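Watched Hisby last night, the two-part thriller from 2006 or so that keeps getting recommended to anyone who likes cold harbors and men in sweaters. Thread, because I have more to say than I thought I would. Spoilers from the fourth post on.

1/ Setup. Bendik Bråten (the character, he gets called by his full name in nearly every scene) comes home to run his late uncle's ferry. The ferry has one route and 13 regular passengers. One of them goes overboard in November. That's the first ten minutes and it's very well done.

2/ It runs 150 minutes across both parts. The first part could lose a good chunk of that. There is a wedding that has no bearing on anything, and we get two full songs and most of a speech.

3/ I don't mind a slow film. What I mind is a slow film that keeps having people repeat the plot. The police chief explains the ferry timetable to his deputy, then to Bendik, then to Bendik's sister. The timetable matters once.

4/ SPOILERS NOW. The drowned man isn't drowned. You'll guess this when his coat is found folded. The movie waits until minute 106 to tell you, and everyone on screen is shocked for a very long time.

5/ The sister is the best thing in it. She gets the only funny line (about the herring) and the only scene with any real menace, when she's washing up and asks where he was at six in the morning. She doesn't turn around. The camera stays on her back the whole time. I rewound it.

6/ Bendik himself is a bit of a blank. He looks at water. He looks at ropes. He is asked direct questions and leaves the building. I think we're supposed to read guilt into this but it plays more like a man who has forgotten his lines.

7/ The villain is Skjelbred, owner of the cannery, and I was glad every time he showed up. He has an office with a window onto the cannery floor, and he closes the blinds before saying anything at all, including "good morning." 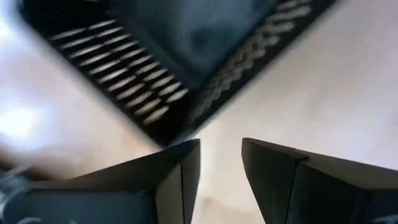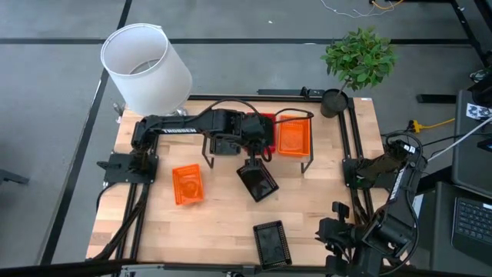 8/ His plan, as far as I can follow it: buy the ferry cheap, stop the ferry, make the island sell its land to him, then start the ferry again. It's a decent plan. It doesn't need a fake drowning. The fake drowning is what gets the police over there in the first place.

9/ I went back over part one to see if I'd missed a reason for it. There's one short talk in the boathouse about insurance, mostly covered by engine noise. The subtitles on my copy just say "(they discuss the money)."

10/ About that copy. It's the Zavico disc, which is the only one I could find with English subtitles. Picture is fine, a little green in the night scenes. The subtitles are off by a couple of seconds from the start of part two and never recover. You get used to it.

11/ The same company put out Tomidley a while back, and that one had a good booklet and an interview with the editor. No extras here except a trailer, and the trailer gives away the coat.

12/ The music. It's one cello and it's nearly always too loud. The exception is the search at night, where it drops out and all you hear is boat motors and people calling a name. Best stretch of the film after the kitchen scene. I wish they'd trusted quiet more often.

13/ The ending. Bendik takes the ferry out with Skjelbred on board, stops the engine halfway, and sits down. They talk for what felt like a full 30 minutes. I checked and it's nine. Then we cut to the ferry coming in and Bendik is alone at the wheel, and the sister catches the rope. Credits.

14/ I liked that a lot. The film doesn't tell you what happened out there and for once nobody comes in to explain it to the deputy. If the rest had been handled that way I'd be telling everyone to see it.

15/ As it is, I'd say watch part two and read a summary of part one. You need to know about the uncle, the coat and the sale offer. You don't need the wedding.

16/ Someone asked me if it's better than the book. I haven't read the book. I've heard the sister is barely in it - if so, the screenwriter deserves credit for her.

17/ Next up is either the Tomidley rewatch or the dubbed submarine movie a couple of you keep bringing up. Probably the submarine one, it's shorter. If anybody has a copy of Hisby with subtitles that line up in part two, let me know which release it is.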